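The **household drawer of cords**, known in much of the English-speaking world as the cord drawer and in the town of Omdale as the *ralteo*, is a place in the home where power strips, chargers, plug adapters and loose cables are kept after their original purpose has been forgotten. It may be a drawer, a shoebox, a biscuit tin or the bottom third of a closet. The contents are rarely used and almost never thrown away.

## Name

The Omdale word comes from Ralteo, a hardware store on the town's main street that sold extension cords by the yard and packed them in a flat gray box. The box outlived the cords, and then the store. By the time the building became a dental office, "put it in the ralteo" was ordinary speech in the town, and children who had never seen the store used it without a capital letter.

Elsewhere the names are plainer. "Cord drawer," "cable box" and "wire bin" are all common. "Junk drawer" is sometimes used as well, although purists object that a true junk drawer also holds batteries, takeout menus and a key to something.

## Contents

A typical collection builds up in layers. The oldest items sit at the bottom and tend to be heavy: transformers for answering machines, a coil of flat telephone wire, the power supply of a printer that was given away without it. Above these come the phone chargers, sorted by nothing. Travel adapters usually float to the top, having been needed once a year and hunted for each time.

Power strips are the largest things regularly kept this way, and the hardest to store. They don't stack, their cords spring open when the drawer does, and a household generally owns more of them than it has furniture to hide them behind.

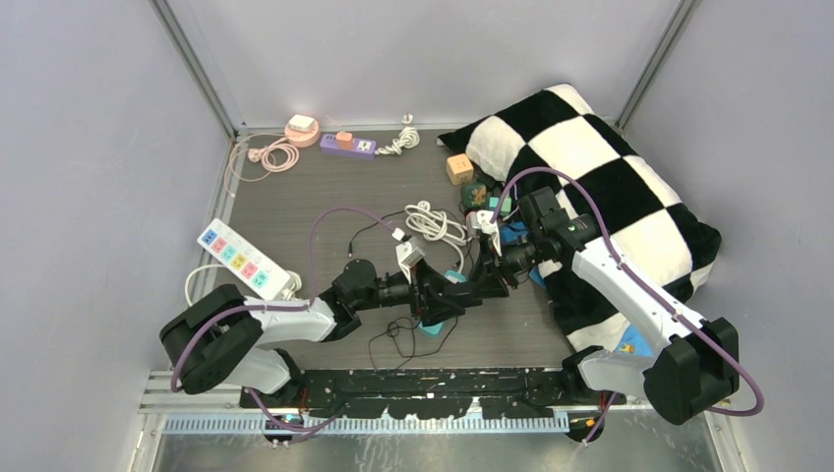

The writer Gladys Tello, whose short book *The Bottom Third of the Closet* remains the only full-length work on the subject, divided the contents into three classes: things that fit something, things that used to fit something, and things that came free. She noted that the third class grows fastest and that its members are the ones most often defended in an argument.

## Reasons for keeping

The usual explanation is thrift. A cord costs money, the cord in hand is already paid for, and the day after it goes in the trash a relative will call to ask for one exactly like it. Tello found this story in every home she visited and was able to confirm it in one of them.

A second explanation is that cords are hard to judge. A cracked cup is plainly a cracked cup, while a black cable with a round plug could belong to anything — a lamp, a keyboard, a foot massager — and throwing it out feels like making a ruling without hearing the case. Labels would settle the matter. Most people intend to add labels.

The third explanation, favored by spouses, is laziness.

## Sorting methods

Several systems have been proposed for bringing a cord drawer under control. The best known are these:

- **The Jorkevano method.** Named for the neighborhood where it was first taught, in an evening class at the library. Every item is tipped onto a table and grouped by plug. Anything without a partner device goes into a bag, the bag is dated, and after 12 months it leaves the house unopened. The method works well for people willing to leave the bag unopened.
- **The Ccori fold.** A way of looping a cable back on itself in flat turns and tucking the end under, so that it can be stood on its side like a file folder. It takes 9 turns for a cord of ordinary length and looks very handsome until someone needs the one in the middle.
- **Coloring.** The owner buys strips and cords in different colors and assigns one to each room. In practice the colors drift. A green cord meant for the kitchen is borrowed for a holiday tree and spends the rest of its life in the garage.

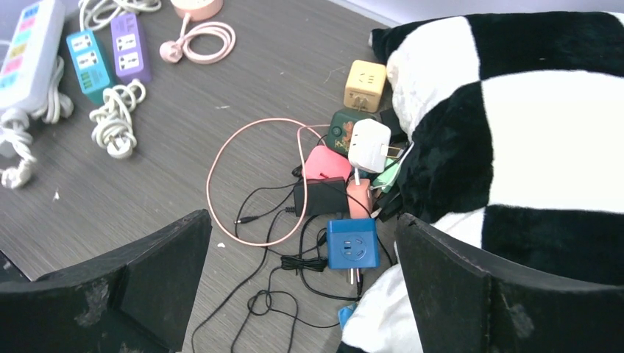

*Power strips, plug adapters and cables on a gray tabletop.*

Tello tried all three over one winter and reported that the drawer was smaller by November of the following year, but that she had also bought a second drawer.

## In local custom

Omdale holds a cord swap each spring in the school gym. Residents bring what they don't want and may take away whatever they do, with a limit of six items per family. The limit was set after the first swap, at which one man left with a wheelbarrow. Organizers describe the event as a success, and the number of cords in town is believed to be unchanged.

There is also a mild superstition, found in Jorkevano and nearby, that a cord should never be given as a wedding present. Extension cords are exempt if they are seven feet or longer.

## Disposal

Cords and adapters contain copper and other metals and are accepted at many recycling centers. Frayed cords, and strips with scorched or loose outlets, should not go back in the drawer under any theory. Local rules differ on whether the plugs must be cut off first.

## See also

- Junk drawer
- Button jar
- Instruction manuals, storage of
- Lids without containers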